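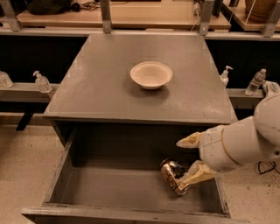

Subject: Re: [Stikley] Painted drawers that stick, and what to do about the chipping

Hello all,

I've been meaning to answer this since Saturday, and then the weekend got away from me, so please forgive the slow reply. Taner's message is quoted underneath with my answers in between, in the old-fashioned way. I know some of you read these on your phones and hate that, but I can't keep three questions in my head at once any other way.

Taner Eren wrote:
> Hi everybody. I have an old wooden cabinet that someone painted
> gray before it came to me. The drawer is one wide one right under
> the top. It comes out fine in dry weather but by March it was
> binding badly, and every time I force it a little more paint comes
> off the inside edge of the drawer front. Do I strip the whole thing,
> or can I get away with just doing the drawer?

You can get away with just doing the drawer, and I'd go so far as to say please don't strip the whole thing! I did that to a sideboard once, over a summer I will never get back, and underneath all that paint was wood so patchy that I ended up painting it again in nearly the same color.

Mine is gray as well, with the brush marks still showing on the top if the light comes from the side, and it has exactly the chipping you describe, rough and dark along the inside seam of the front panel. I've grown used to it. On mine the trouble came from paint that had been carried around the corners onto the parts that rub. Whoever painted it was generous. Pull the drawer all the way out, turn it upside down on a blanket, and look at the bottom edges of the two sides. If there are shiny tracks in the paint, those are your sticking places. Sand those back to bare wood with 120 grit and then something finer, and leave them bare. Rub a candle stub along them. I used one left over from a birthday and it has lasted me two winters.

The runners inside the cabinet want the same treatment, but go easy. It's very easy to take off too much with your arm in a dark hole up to the elbow, and then the drawer drops and the front scrapes, and you've swapped one problem for another.

> Second question: the front edge of the top is scuffed right above
> the drawer opening. Worth touching up, or will it just happen again?

It will happen again, I'm afraid. That lip gets knocked by everything that goes in and out. I touch mine up when company is coming and otherwise leave it be. If you want to try, a very small brush and two thin coats is better than one thick one — a thick coat along that edge makes a ridge and then the ridge chips. Let it cure for 5 days with the drawer left open, even if that's a nuisance in a small kitchen. I've walked into mine more than once.

> Last thing. What do you all keep in a drawer like this? Mine is so
> wide that everything slides around and ends up in one corner.

Oh, this is the one I really wanted to answer. For years mine held everything: string, batteries, takeout menus from Güneş going back to before they changed the prices, a flashlight that didn't work. I emptied it to do the sanding and decided nothing would go back in without a reason. At the moment there's one drink can lying in it on its side, and up on top there's one round bowl with nothing in it, and I can't tell you how restful I find that, even knowing it won't last.

For the sliding, line the drawer floor. I bought the Katero liner, the ribbed kind, cut it a little short so it didn't ride up at the back, and it's been fine. Cladska makes one too, which my sister likes, but it smelled of rubber for weeks and I wouldn't put napkins on it. Either one cost me less than 18 dollars. Cans and jars will still roll if you only have a couple of them, so lay them side to side against the front panel, or stand a strip of wood across the middle as a divider. It needn't be fastened if it's cut snug.

And keep that bowl on top! Keys, rubber bands and loose change go in the bowl, and when the bowl is full you sort the bowl. It's a much smaller job than sorting a drawer. I want one of the wide-rimmed sort in every room now, though I've been told to stop.

Taner, do let us know how the sanding goes, and measure the gap on both sides before you start. If one side is tight and the other has daylight in it, the cabinet may be standing crooked on the floor, and a bit of folded card under one foot might save you the whole business.

One more thing for the list in general: does anybody have a spare wooden knob in the plain round shape? I need one for a different piece, and I'd gladly trade you some candle stubs, of which I have plenty.

Warm wishes to you all,
Your friend with the gray cabinet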